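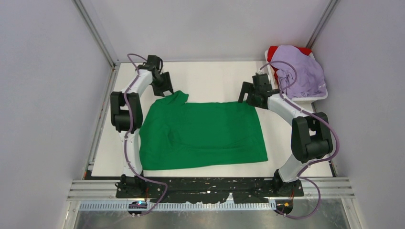 Green garment, spread on a white tabletop.

Roven Clothing Swap
Minutes of the July planning meeting
Held in the back room at Čierny, 7 p.m. by the wall clock, which runs fast

Present: Přemysl Šťastný (chair), Dot (door and tokens), Marguerite (sorting), Big Al (tables, van), Little Al (music, over objections), Joanne (posters), the Hendersons (both, sitting apart), and the undersigned, who was told this would be a short job when she took it.

Apologies: Ruth, who has a wedding. Carl sent apologies for the last meeting, which were accepted one month late.

1. Minutes of the last meeting

Approved with one correction. Marguerite did not "storm out" in June. She left at a normal speed to move her car. The undersigned has amended the record and would like it noted that the car was parked legally the entire time.

2. Matters arising

Big Al was to find out whether the side door at Privilska Hall can be unlocked from the inside. He has found out that it can be locked from the inside. The action carries over.

Joanne was to ask the library about borrowing their rolling racks. The library said yes, then asked what for, then said they would think about it. Joanne feels the word "underwear" came up too early in the conversation. She will try again with a different librarian.

Little Al was to return the extension cord from the spring swap. He believed he had. Mr. Henderson produced a photo on his phone of the cord in Little Al's garage. No further discussion was needed.

3. Report on the spring swap

Dot reported that more than 400 pieces came in through the door. Most of them went out again with somebody else, which the meeting agreed is the idea. The leftovers filled Big Al's van and part of Mrs. Henderson's hallway.

Men's clothing continues to be a problem. Men bring in shirts they have worn to threads and go home with nothing, or they go home with the same shirt. Dot watched one gentleman hand over a brown cardigan, collect his token, walk one lap of the hall, and spend the token on the cardigan. She did not feel the rules allowed her to stop him. Přemysl said the rules didn't, and that in a sense the system had worked.

The children's table was bare by lunchtime. Mrs. Henderson asked that we put out half the children's things at opening and hold the other half until noon, so that people who work mornings get a look in. Agreed. Mr. Henderson said he had suggested exactly this two years ago. The minutes from two years ago have been checked and he did suggest it, under Any Other Business, and the response recorded is "noted."

4. Tokens

This took a while.

At present each person gets one token per item, up to a limit of 14, and each token buys one item. Marguerite said again that this treats a winter coat and a pair of socks as equals. She proposed giving 2 tokens for coats, boots and anything with a lining, and charging the same for them on the way out.

Little Al asked whether a lined sock would count. He was asked to stop.

Dot said that any system with more than one price would need somebody at the door to make decisions, that this somebody would be her, and that she has been called enough names over the one-token system. She told the story about the bathrobe. Newer members had not heard it. Older members went to get coffee.

Přemysl suggested trying the two-token price on coats only, for the fall swap only, with a sign so large that no one can claim to have missed it. Joanne will make the sign. Dot will stand under it and point. Carried, with Mrs. Henderson voting for, Mr. Henderson voting against, and both of them looking pleased.

The green tokens are to be retired. They are poker chips, and the hardware store sells the same ones. Dot had wondered why the count at the end of the spring swap was higher than the count at the start. Joanne has a cousin with a rubber stamp.

5. What we take and what we don't

Marguerite presented a revised list for the poster. As amended by the meeting, it reads:

Yes: shirts, pants, skirts, dresses, sweaters, coats, scarves, hats, belts, shoes in pairs.

No: single shoes. Anything damp. Swimwear, unless it still has the tags. Pillows. Hangers by themselves. Curtains.

The curtains were argued over. Big Al has taken home curtains from three swaps running and is fond of them. Marguerite said that once you let in curtains you get blinds, and last year we got blinds. The ban stands. Big Al may make private arrangements.

The line "please wash everything first" will be moved from the bottom of the poster to the top. Joanne asked if it should be in red. The undersigned suggested we might simply say "clean clothes only" and trust people. The meeting enjoyed that.

6. Sorting and folding

Sorting at the spring swap was slow. Marguerite would like everyone working the tables to come an hour early and fold in the same way. Currently there are people who fold in thirds, people who fold in halves, and Carl, who rolls. A rolled sweater takes up less room but nobody unrolls it to see what it is, and at the end of the day the table is covered with what look like bread loaves.

Marguerite demonstrated her method on Mr. Henderson's jacket, with the sleeves turned in behind, the bottom brought up to the collar, and the front facing out so that the label can be read without picking the thing up. It was a very good fold. Mr. Henderson asked for his jacket back and put it on, undoing it.

It was agreed that:

- shirts and sweaters will be folded Marguerite's way
- dresses and coats will hang, racks permitting (see item 2, librarian)
- pants may be folded however people like, as there was no energy left to fight about pants
- Carl will be told in person, by Přemysl, kindly

Size labels: masking tape on the table edge, written in marker, large. Last time the sign for "Medium" fell down early and was put back up on the pile of hats.

7. Venue

Privilska Hall is available for the fall date and costs $34 for the day, the same as before. The hall would like us to stop using the stage as a changing area. There are people who rent the stage. A folding screen has been offered by Mrs. Henderson, who has owned one since her mother's apartment was cleared and has never found any other use for it. Accepted with thanks.

Čierny asked, through the waitress who was standing there at the time, whether we would like to hold the swap in the café. It was felt that clothes and soup should be kept apart. The undersigned thanked her, and ordered the soup.

8. Posters and publicity

Joanne brought two drafts. The first has a drawing of a coat. The second has a drawing of the same coat with a face. There was more support for the face than the undersigned would have predicted.

Both drafts carry the slogan "Old to You, New to Roven." Little Al said that since most of us live in Roven it is also old to Roven. Joanne said she had been up until midnight with that slogan. It stays.

The laundromat, Zitadness, will put a poster in the window if we will put one of their flyers on the door table. Dot has no objection, provided the flyer is not larger than her cash box. There is no cash in the cash box. It holds the tokens, a stapler and her lunch, and she would like people to stop opening it.

9. Leftovers

Big Al's van is not a long-term solution, in the opinion of Big Al. The shelter has taken the coats and good shoes. The animal rescue will take towels but has asked that we not send any more blazers.

Mrs. Henderson would like her hallway back before the fall. Přemysl and Big Al will come with the van on whichever evening she chooses. Anything torn beyond saving goes to the rag bin behind the hall. Ruth had asked, by message, that the blue velvet jacket be kept aside until she decides. Ruth has been deciding since spring. She has until the van comes.

10. Music

Little Al proposed a longer playlist. Dot proposed a shorter one. Marguerite proposed that the speaker be pointed at the wall. Marguerite's proposal carried.

11. Any other business

Mr. Henderson asked that it be noted that he has an idea about mending. He would like a table in the corner where people can sew on a button before they leave. He would run it himself, having learned in the navy. This was met with real interest, a needle count, and an offer of a button jar from Dot. The undersigned is happy to record more than "noted" this time. Mr. Henderson gets his table.

Joanne asked who keeps donating the same pair of yellow rain pants. Silence.

Actions

Big Al: side door, van, no curtains
Joanne: librarian, large coat sign, token stamp, poster with face
Dot: button jar, flyer from Zitadness
Little Al: extension cord
Marguerite: masking tape and marker, folding hour before opening
Mrs. Henderson: screen, pick an evening
Mr. Henderson: mending table, needles, thread in more than one color
Přemysl: Carl

The meeting closed when Čierny began putting chairs on tables, including one that Little Al had just gotten up from. Next meeting same place, same clock.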